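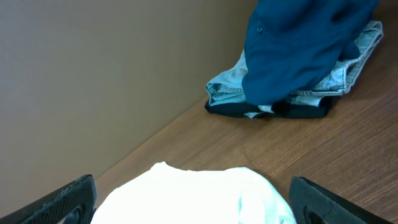
Skutico word list: what's in here

Hi! I'm Haziq Pangaribuan, and this is my pile of crossword clues, typed up from old puzzle booklets my aunt kept in a drawer. There are 3,054 clues in clues.csv, one per row, with the answer, its length and the booklet it came from (Zindow or Pralov).

I started with 400 clues back in April and kept going because it was fun – my wrists disagreed.

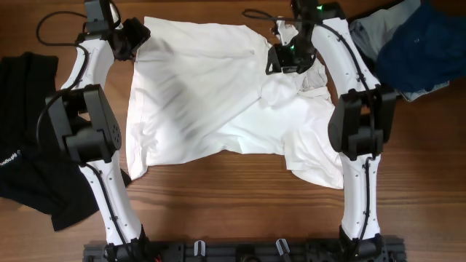

The grade column is my own guess at how hard a clue is, from 1 to 5. I graded the first 1,000 late at night and I was pretty grumpy, so expect a lot of fives in there. The rest are kinder.

Known problems

115 rows have no answer. The solution pages were missing and I couldn't work them out (if you can, please send them over!). A few Pralov clues lean on slang I had to look up, and I left the spelling alone even where it looks odd.

Loading it

Any spreadsheet program will do. Pick UTF-8 or the accents go funny. The older Rondonuwu file uses semicolons – I'll fix that when I get to it.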